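What the robot changed about my job

March 8, 2026

I have tended bar at the Grestness for 9 years, and since July part of my shift has been spent standing next to a robot. People ask me about it all the time, so I'm writing it down once.

The hotel bought it through a company called Proston. It has two arms and it lives in the prep room behind the bar, on a table covered in brown paper and blue tape. It does not talk to guests. They never see it. Its job is supposed to be the plain drinks that go out on banquet trays, so the two of us out front can stay with the people on the stools.

Before it can do that, it has to learn to pour. Most of my hours with it go to ice, lemons and water. I slice the lemons and fill the bowl, it picks up the jigger, and I watch where the water goes.

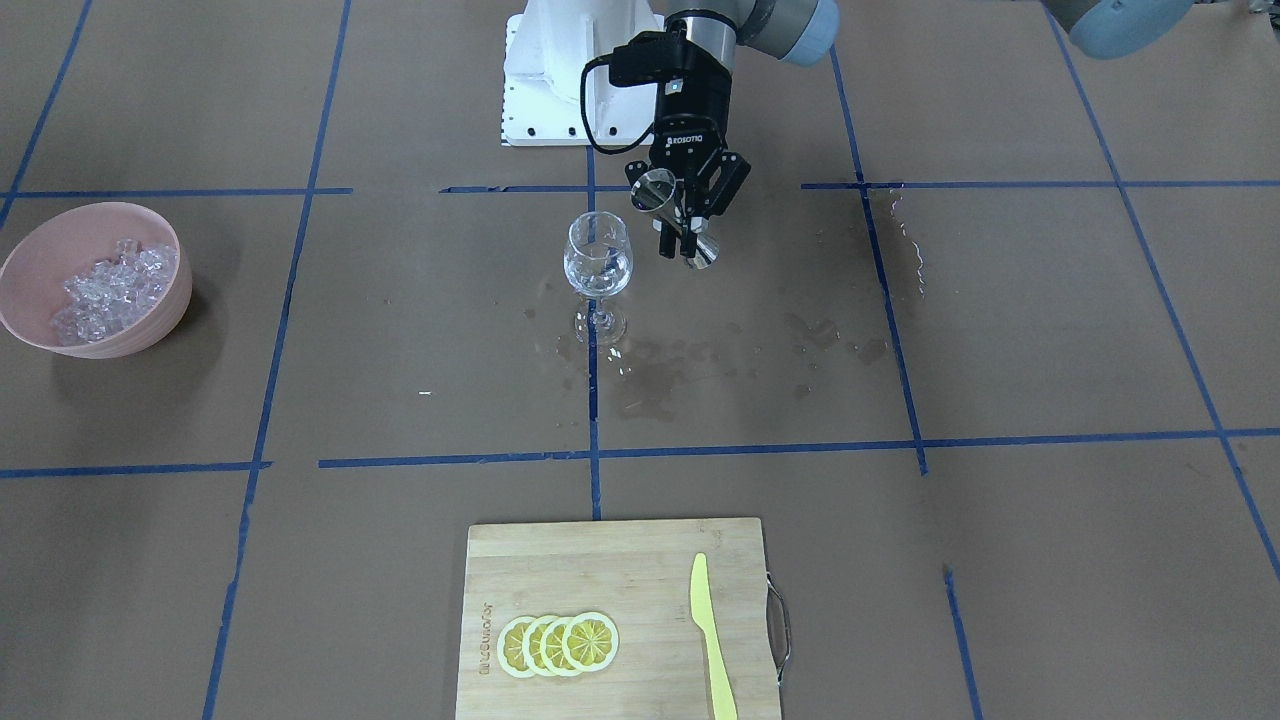

What I do now

My title is the same and so is my hourly rate. The work is different. On a training shift I set the table, start the run, write down how it went, and set the table again. We use water for everything because the manager does not want liquor on the floor, and I agree with him.

The log is the part I didn't expect. Each run gets a line, and last week I wrote line 2374. I put down which glass, how full, and what I would have done with my own hand. Somebody at Proston reads these, because I get questions back. One was how I know a jigger is full without looking at it. I had to go pour several before I could answer. It's the weight, and a little bit the sound.

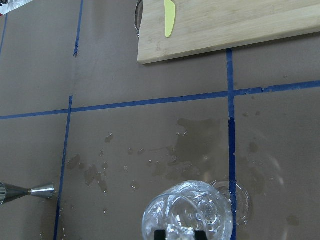

Glassware is what I worried about most. A stemmed glass and a straight one don't want to be held the same way, and a new barback takes a while to learn that too. I wrote a page on how we handle each kind, and the hotel now gives that page to new hires. It had never been written down before.

The other thing is who is here. We used to have 4 people on a banquet night and now the schedule says 2 plus the training shift. Management says no one was let go, and that's true. One server moved to the Palacios, our sister hotel, and another job was left open after someone quit. But the tips get split differently, and the two on the floor have nobody to cover a break. I brought this up in the fall and we got a floater back for weddings. For the smaller dinners we are still short.

My hands hurt less, I'll say that. Banquet nights used to mean hours of the same wrist motion. Now I wipe down paper and retape corners.

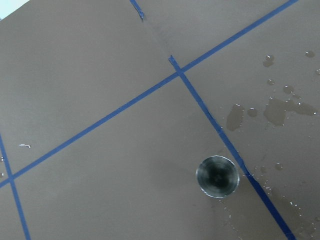 The younger staff like the training shift more than I do. It's quiet and you can sit between runs. I miss talking to people, so I asked to be on it no more than two nights a week, and they said yes.

There is a second system coming, from Grerkero, that would handle the ordering and tell us when we are low on lemons and ice. I have mixed feelings. I do that count myself at closing and it's how I know what kind of night we had. I've asked to see it before they put it in.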